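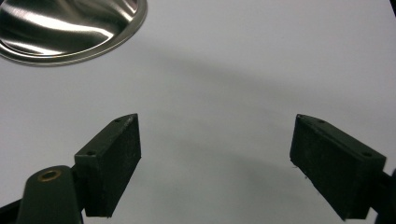
**From:** Darlene MacPherson
**To:** Small Kitchens list
**Date:** Friday, March 29, 2019
**Subject:** Re: Moving to a one-bedroom, what do I do with all of it?

Karine Paquette wrote:

> Hi all, I've been reading along since last summer but this is my first time posting. My husband and I have sold the house and we're moving into apartment 305 at the Palacios, which some of you may know, it's the brick building across from the library. The kitchen has one bank of cupboards, four drawers, and a counter 48 inches long with the sink in the middle of it. I am coming from a kitchen with a pantry you could walk into.
>
> I have my mother's things, my own things, and things my kids left behind when they moved out. Every time I open a cupboard I close it again. Where did you all start? And did anyone get rid of something and regret it?
>
> Karine

Karine, welcome, and I'm so glad you finally wrote! I remember that feeling of opening the cupboard and closing it again. I did it for most of one winter, and then I had to do three years' worth of sorting in the last month, so please learn from me on that one at least.

I started with the things I had no feelings about, and I'd tell anyone to do the same. Plastic containers, for instance. I matched lids to bottoms on the living room floor with the radio on, and whatever had no partner at the end went out the door that same afternoon. Then the travel cups, then the baking pans (I had five loaf pans, and I don't believe I have ever in my life made more than two loaves at once). By the time I got to my grandmother's platters I'd had some practice, and it went easier than I expected. Not easy, but easier.

Now, about your counter. With the sink in the middle you really have two little counters, and I would decide early on which one is for working and which one is for things that live out. Mine are 24 inches on the working side and a bit less on the other. The working side stays bare. I am very strict about this and my sister thinks I'm a tyrant, but if a toaster gets a foot in over there I end up chopping onions on the stove top. The other side has the kettle, the dish rack, and the coffee things, and when that side is full, it's full, and something has to go in a cupboard before anything new comes out.
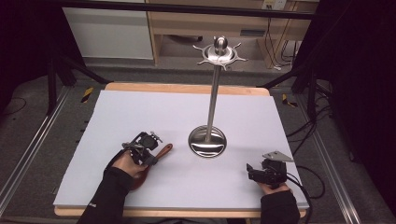 Go up before you go out, too. Florence Beaudoin gave me that advice on this list when I moved, and she was right. Anything that stores its contents in the air takes up only as much counter as its foot. Hooks under the upper cupboards, a rail on the wall if your building allows it, a narrow shelf over the window. Do ask the office at the Palacios before you drill. When Rosaire Chisholm lived there they were very particular about the tile, and he ended up using the sticky kind of hooks, which held everything except his cast iron, as he found out at five in the morning.

For the pantry I can't offer you much comfort, I'm afraid. I used to keep flour and beans as if we were expecting to be snowed in until July. These days I buy the small bag and walk back to the store when it's gone, and I've come to like the walk. I do keep one deep drawer for dry goods, everything in square jars with the label on the lid so I can read it looking down. Square ones really do make a difference in a drawer. Round jars leave you with little gaps that collect lentils.

You asked about regrets. I have two. One is my big stockpot, which I gave to my nephew in a fit of good sense and then had to borrow back when everyone came for Thanksgiving. He lives close by, so it turned into a nice excuse for a visit, but I'd have been in a pickle otherwise. If you have one truly large pot, keep it and store something inside it. The other is the hand-crank food mill. I was sure I'd never make applesauce again, and of course that fall someone left a whole bag of apples on my doorknob!

I have never once missed the second set of dishes. I kept eight plates from one set, and the rest went to Maëlle McKinnon for the church hall, where I still get to eat off them at the suppers.

As for your mother's things — take your time there, and don't let anybody hurry you. What helped me was picking the pieces I could use every day and putting the good things away for nobody. I have Mother's rolling pin and her little yellow pitcher, and I use that pitcher for milk every single morning. I took photographs of the rest before it went, and wrote on the back who gave her what, as far as I could remember.

One practical note. Measure your drawers on the inside before you buy any kind of divider. Mine looked like standard ones and weren't, and I had to send back 30 dollars' worth of bamboo trays and pay the postage on them besides.

When is your moving day? If you'd like company for the wrapping, I have a good stack of clean newsprint left over and most afternoons free, and I'm only ten minutes from you by bus. Write me off-list and we'll pick a day. I'd also love to hear from the others on what they do with baking sheets, as mine are still leaning up beside the refrigerator and fall over whenever I close the door too hard.

Warmly,
Darlene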